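Trucos para conservar la fruta: cuáles me creo y cuáles no

Cada temporada circula la misma lista de consejos para que la fruta dure más, y cada temporada alguien me la manda como si fuera nueva. Llevo años probándolos en una cocina pequeña y mal ventilada, y mi opinión es que la mitad sobra.

Empiezo por el plátano. Envolver el tallo con film retrasa algo la maduración, dicen. Hice la prueba con dos racimos del mismo cajón y al cuarto día no distinguía uno de otro. Lo que sí noto es separarlos de las manzanas. Ese consejo es viejo, no cuesta nada y lo mantengo.

Luego están las bolsas «verdes» que prometen absorber el etileno. Compré las de Prestumix, 31 unidades por paquete (número raro, ya sospeché entonces), y las fresas se me pusieron mohosas igual. Una caja baja con papel de cocina en el fondo me ha dado mejor resultado, siempre que no se laven hasta el momento de comerlas.

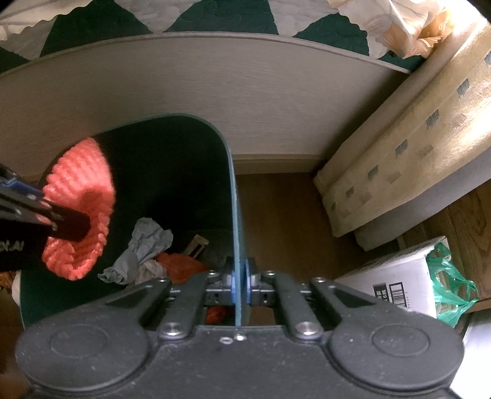
Halima Were me escribió que exagero con las bolsas, que a ella le funcionan con las espinacas y que quizá mi nevera está demasiado fría en el cajón de abajo. Puede ser. Puse un termómetro y marcaba 2 grados, que para espinacas está bien y para tomates es un desastre. Los tomates, fuera, salvo que ya estén muy maduros.

El baño de agua con vinagre para las frutas del bosque tiene más defensores de los que esperaba. Una parte de vinagre por tres de agua, aclarar, secar muy bien. Lo de secar es donde falla casi todo el mundo, yo incluida: las guardé con prisas y duraron menos que las que no toqué. Si no tenéis paciencia para extenderlas sobre un paño, no lo hagáis.

Sobre los golpes soy menos escéptica. Una pera magullada se estropea por ahí, y basta con no amontonarlas. 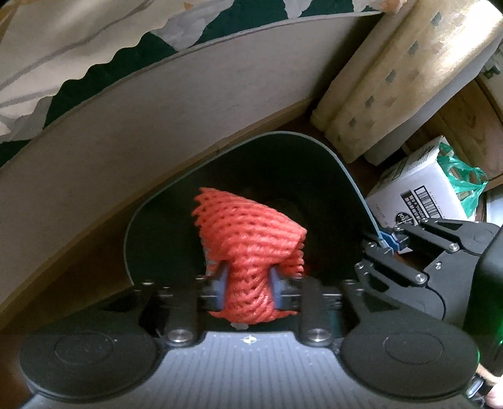

Tampoco compro frutero de varios pisos. El mío, un Skerdale que me regalaron, tiene la cesta de arriba tan honda que la fruta del fondo se olvida. Ahora uso una bandeja plana y lo veo todo de un vistazo – bastante menos decorativo, pero en diciembre no tiré ni una mandarina.

El limón cortado boca abajo en un plato: se reseca igual, solo que no lo ves. Mejor un tarro con tapa, y gastarlo pronto. El aguacate con el hueso puesto se oscurece por todas partes menos debajo del hueso, como era de esperar. Film pegado a la pulpa y a la nevera.

Me queda por probar lo de guardar los espárragos de pie en un vaso con agua. Lama Nassar jura que aguantan una semana. Ya os contaré, de momento no me lo creo.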